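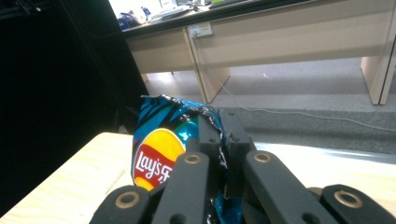

Slide 1. Potato chip bag (Lay's), top edge torn open, silver inner lining exposed.

Talk: Opened snack film – what the tear tells us
Speaker: Dinesh Shenoy, Stiltdale packaging evening, February 25, 2025

Leave slide 1 up while people sit down. Start on time.

Opening. Ask who throws the bag away after opening it and who folds it over and puts it back in the cupboard. Wait for hands. The talk covers the second group. Everything tonight concerns the bag after the first tear, which the packaging literature mostly leaves alone.

Slide 1, points to make:
– Outside is print. Blue, teal, navy, high gloss. The print sits on a clear film and is there to sell the bag.
– Inside is silver. On chip bags in general, that silver is a very thin layer of aluminum deposited on plastic film. People call it foil. Kitchen foil is a sheet of metal and behaves differently in almost every way that matters tonight.
– Look at the creases at the opening. They are sharp and they catch the light. Each one is a place where the film has been bent hard. Metallized layers can crack at a hard crease, and a cracked layer is a weaker barrier. You will not see the cracks by eye.

Slide 2, structure of a typical chip film. Go slowly. Outer film, ink, bonding layer, metallized film, sealing surface. Mention that suppliers vary the order and the thickness. The metal keeps out light and slows down oxygen and water vapor. Many bags are flushed with nitrogen before sealing, and that gas is gone at the first opening. From then on the film can only slow things down, and only where the bag is closed.

Slide 3, how bags get opened. Define the terms before showing the table:
Pull – both faces gripped below the top seal and drawn apart. The seal peels.
Tear – the film itself fails, usually starting from the cut edge.
Cut – scissors.
The Warrier kitchen survey logged 400 opened bags. Of these, 179 were tears. Say clearly that the survey took bags from office kitchens only and that homes may differ. Do not get drawn into brand comparisons, the sheet did not record them.

A pull leaves two straight edges that meet. A tear leaves an edge of uneven height, and once it starts running down the side, folding gets difficult. Hold up the sample with the side split (in the Nelell envelope, second from the top).

Slide 4, closing. Film of this kind has poor dead fold: crease it, let go, and it opens again. Demonstrate with a plain roll-down and take the hand away. Then the same roll with a clip. Press the air out first, flatten the top, fold from the edge downward, clip across the full width. A narrow clip in the middle leaves both corners open.

If the tear has run below the level of the chips, skip the clip and move them to a jar with a gasket. Pass the Zosta jar around at this point. Ask for it back.

Slide 5, storage. Dry shelf, away from the stove. A cold cupboard is fine. Salted chips pick up moisture quickly and texture goes before flavor does. The stale smell comes later and is the oil oxidizing – those go in the trash.

Slide 6, disposal. Layers bonded together are hard to separate, and many curbside programs do not accept this film. Check the local list. Do not put it in with the metal cans on account of the color. The scrunch test is useful here: crush the bag in one hand and release. Kitchen foil stays crushed, metallized film springs back.

The Stiltdale drop-off bin took 1,901 pieces of film last year, sorted by hand. Bags with crumbs and oil left inside were pulled out. Shake them empty, wipe if greasy, lay flat.

Questions likely:
Can the silver side go in a microwave? No.
Does washing help? A wipe is enough for the drop-off bin.
Why not put a zipper on every bag? Cost and line speed. Keep it to 2 minutes or it eats the rest of the session.

Handout is on the table by the door. Collect the clips and the side-split sample before leaving.

Contact: Dinesh Shenoy, Stiltdale | © 2025 Stiltdale packaging evening | Back to top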